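# Staltell pays people to tidy a table, then asks them to untidy it

Marness, 10 June 2023

The most repetitive job in Marness may well be on the third floor of an office near the ring road, where people in white coats pick things up and put them down again from nine until half past five. They are good at it. They have had a lot of practice.

The office belongs to Staltell, a small firm that hopes to teach robot arms to clear up after humans. It has been gathering its examples since February, and by last night it had 1486 of them: short recordings of people moving ordinary rubbish and packaging with grippers held in the hand, each with a camera on it. The target for the summer is higher, though the firm won't say how much higher, and the staff have stopped asking.

"I did a chemistry degree," said Zanele Coetzee, who runs the table sessions. "My mother thinks I'm in a lab. I've got the coat, so I let her."

The work goes in rounds. A card tells the pair at the table what has to end up where, and they have a minute or so to do it with the grippers alone. Fingers are not allowed. If a bottle falls over it may be stood up again, but only by gripper, and the falling over is kept. Oona Turunen, who wrote the cards, is fond of the failures and would like more of them. A learner that has only ever watched things go well, she says, has no idea what to do with a bag that slides off the edge.

Grippers at the table on the third floor:
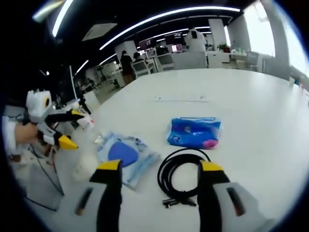
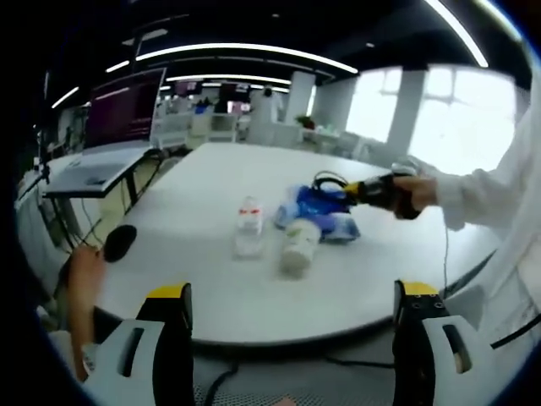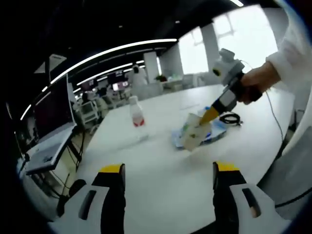 Cables are the most hated item in the box. A carton has a top and a bottom and mostly stays the shape it was, while a cable does as it likes, and the cards that involve one take twice as long as the rest. Rungnapa Meesuk, who checks the recordings, throws out more cable rounds than any other sort. She has a list of reasons for rejecting a take, which runs to 8 headings on a sheet taped beside her screen. The commonest is "hand used". The rarest is "sneeze".

Pay is by the session and not by the take, a change made in the spring after a fortnight in which people got very fast and the recordings got very bad. Drawers were slammed. A cup was, in the words of the session notes, "posted". Under the new terms each pair is asked for 200 rounds a week and told to go at the speed they would at home, which in one case had to be revised upwards.

The grippers come from Oltmanns, and replacement fingertips are on order more or less all the time. The data will go first to Grormont, which packs parcels for mail-order shops and has put money into the project in return for an early look. Its operations manager, Roswitha Kleinschmidt, visited last month, had a go, and dropped a bottle on her foot. The round has been kept.

Whether any of it works is a question for the autumn, when an arm trained on the recordings is due to face a table it hasn't met before. An earlier version, taught from 190 rounds, learned to approach a paper cup with great confidence and stop just short of it – a habit later traced to one member of staff who paused before every grasp. He has been spoken to, kindly, and now works on cartons.

Not everyone in the building is won over. Annunziata Carbone, whose accountancy practice is on the floor below, said she had no quarrel with the robots but would like fewer things dropped before ten in the morning. Staltell has promised her a rug.

Sessions run until the end of August. The firm is looking for more pairs, left-handers especially, and no experience of tidying is needed.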